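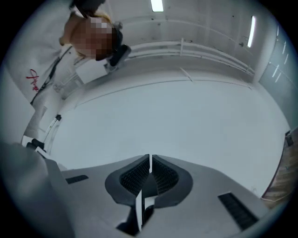

4. Rail, lights and white panels

This section covers the upper part of the room: the pipe railing, the fluorescent lights and the white panels. The floor is in section 5. It replaces the four pages that came with the Palla rail kit, which were written for a room with perfectly square corners. We have yet to find one.

Revised 8/17/18, D. Fuchs, Skultow fit-out

4.1 Before you start

You will need a spirit level, a tape, a pencil that rubs off, two stepladders, a hex key set, a rubber mallet, and a bucket of clean water with a soft cloth. The kit includes a plastic marking template. Check it against your tape before you trust it. Ours was out by enough to matter over a long run.

The Palla leaflet says one person can put up the rail. One person can, if that person has nowhere to be. Plan for two.

Caution: Switch the lighting circuit off at the board before touching a light fitting. The wall switch is not enough. Any wiring must be done by a licensed electrician, whatever the box says about easy connection.

4.2 Setting out the rail

1. Measure the full run of the wall, including the return past the corner. Write it down. The drawing dimension is what somebody hoped for.

2. Mark the first post 100 mm in from the corner.

3. Mark the remaining posts with the tape. Keep clear of the panel seams by at least 61 mm. If a post lands on a seam, shift that post and leave the others where they are.

4. Check the marks with the level. Then check them with the level turned end for end. If the two readings disagree, get another level.

5. Find something solid behind each mark. A post screwed into panel skin alone will hold paint up and not much else. Tranley's brochure describes its panels as "fixing friendly", a phrase we asked them to explain in March and are still asking about.

Note: Where there is no solid backing at a mark, fit a backing plate. Do not use expanding plugs as a substitute, even the dear ones.

4.3 Fitting the posts and pipes

1. Fix the two end posts first and leave the screws a quarter turn loose.

2. Run a string line between them and fit the middle posts to the line.

3. Slide the bottom pipe through, then work upwards. The leaflet has you start at the top, and you will find out why that is wrong when you try to get the last pipe past the brackets.

4. Join lengths at a post, never between posts.

5. At the corner, offer up both pipes dry before you cut anything. Corner elbows are supplied for 90 degrees. If your corner is noticeably open or tight, order the adjustable elbow. Filing the standard one takes most of an afternoon and looks it.

6. Tighten all the screws in order from one end to the other, then go back and do them again.

7. Push each post by hand, firmly, in both directions. It should not move. A small movement now will be a larger one next year.

Caution: Do not lean a ladder on the rail. Do not hang tools, bags or coats from it. The stated load rating applies to a rail fitted on solid backing with all the screws in. We have not seen test papers for any other arrangement and would not assume there are any.

4.4 Lights

The room takes long fluorescent fittings. Gosling will tell you that its fittings give "daylight quality" light. They give bright, even light, and that is fine. Buy one replacement tube more than you think you need, all of the same colour number. Two tubes with different numbers will make a white wall look like two different paints.

1. With the circuit off, remove the cover. Support it in the middle as well as at the end.

2. Turn the tube a quarter turn and lower it straight down. If it sticks, turn it back and try again. Forcing it breaks the holder, and the holder costs more than the tube.

3. Wipe the inside of the cover with a damp cloth and let it dry fully.

4. Fit the new tube, check that both ends are seated, and replace the cover.

5. Restore power and leave the light on for 180 seconds before deciding it is faulty. Some tubes are slow to settle.

Note: If a new tube flickers, swap it with one that works. If the flicker stays with the fitting, call the electrician. If it follows the tube, send the tube back, and keep the receipt, as the shop will say it was you.

Old tubes go to a collection point that accepts them. They do not go in the kitchen bin.

4.5 Cleaning white surfaces

White panels are sold as low maintenance. They are low maintenance in the sense that you can see exactly when they need doing.

1. Dust the panels from the top down with a dry cloth.

2. Wash with plain warm water. Try a little dish soap on marks that stay.

3. Run a folded cloth along each seam and groove. Do not use a knife, a screwdriver or a stiff brush in the grooves.

4. Wipe the pipes last, including the undersides and around the foot of each post.

5. Dry everything with a clean towel.

The cleaning spray that Tranley recommends (item 67 in its catalogue) did no better than dish soap on our sample panel and left a faint shine. Use it if you like. Test it somewhere low and out of the way first.

Caution: No bleach on the painted pipes. No scouring pads on anything.

4.6 Checks

After the first month, go over every rail screw with the hex key. Do it again each March. Touch up chipped paint with the small pot from the kit, shaken well. If the colour has gone yellowish in the pot, throw it out and buy a fresh one in the same gloss level.

Questions about this section go to Domenica Fuchs at the Skultow office. Please send measurements with them.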